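Moving a Desktop Workstation to Another Office

Applies to: all staff at the Sturitz and Savavley offices
Prepared by: Teresa Olszewski, Facilities and Equipment
Last revised: 6 December 2020

Purpose

This page sets out the steps for moving a desktop computer and its accessories from one office to another. It covers moves within a building and moves between the two sites. Laptops, shared printers and meeting room displays are handled under a separate procedure.

Before the move

Submit a relocation request at least five working days ahead. The request must give the current room, the new room, the asset number printed on the computer's label, and the name of the manager approving the move. Requests for Room 148 and the rooms adjoining it also need the approval of Henryk Stępień, who assigns space on that corridor.

Confirm that the new desk has a working network outlet and enough power outlets for every item. If the outlet has no number plate, report it to the Equipment Desk at extension 868 before the day of the move. An outlet without a number cannot be activated.

Save all work to the department drive. Files kept only on the desktop are the responsibility of the user, and the Equipment Desk does not back them up before a move.

Disconnecting the equipment

1. Shut down the computer from the menu. Do not hold the power button.
2. Switch off the monitor and any speakers.
3. Turn off the power strip and unplug it from the wall.
4. Label each cable at both ends. Use the tie-on labels supplied with the moving crate and write the name of the device, such as "left monitor" or "keyboard."
5. Remove the cables from the back of the computer. Screw-type monitor connectors must be loosened by hand on both sides before they are pulled.
6. Release the network cable by pressing the small tab on the plug, then draw the plug straight out. A cable with a broken tab should be handed in for replacement.

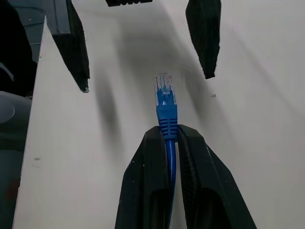
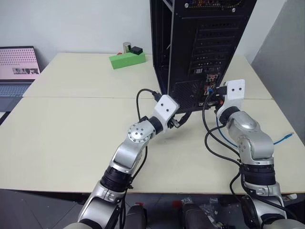
7. Coil each cable loosely and place it in the bag marked with the room number. Power cords go in the same bag.

Packing and transport

Carry the computer upright with both hands under the base. It should travel in the gray crate with the foam insert, one computer per crate. Monitors are packed face to face with a sheet of foam between them, and a single monitor is packed with its screen toward the padded wall of the crate.

No item over 18 kilograms may be lifted by one person. Carts are kept beside the freight elevator on the ground floor and must be returned the same day.

For moves between Sturitz and Savavley, crates are collected by Hullovia Transport from the loading dock. Seal the crate, attach the yellow transfer form, and keep the lower copy. Crates left without a form will remain at the dock.

Setting up in the new office

Place the computer where its vents are clear on all sides. Connect the monitor, keyboard and mouse first, then the network cable, and the power cord last. The network plug should click when it is fully seated. Turn on the power strip, then the monitor, then the computer.

Sign in and check that the department drive opens. Printing will default to the old location until the user selects the nearest printer from the list. If the network is not available after a restart, write down the outlet number and call the Equipment Desk.

After the move

Return the crate, foam and unused labels to the supply room. Sign the transfer form and send it to Salvador Mendes, who updates the asset register. Until the form is received, the equipment remains listed under the former room.

Staff moving into the Wilczyńska wing should note that the network outlets there will be renumbered in February. New plates will be fitted outside working hours, and no action is required from users.

Questions about approvals should be sent to Teresa Olszewski. Questions about keys and room access should be sent to the reception desk of the building concerned.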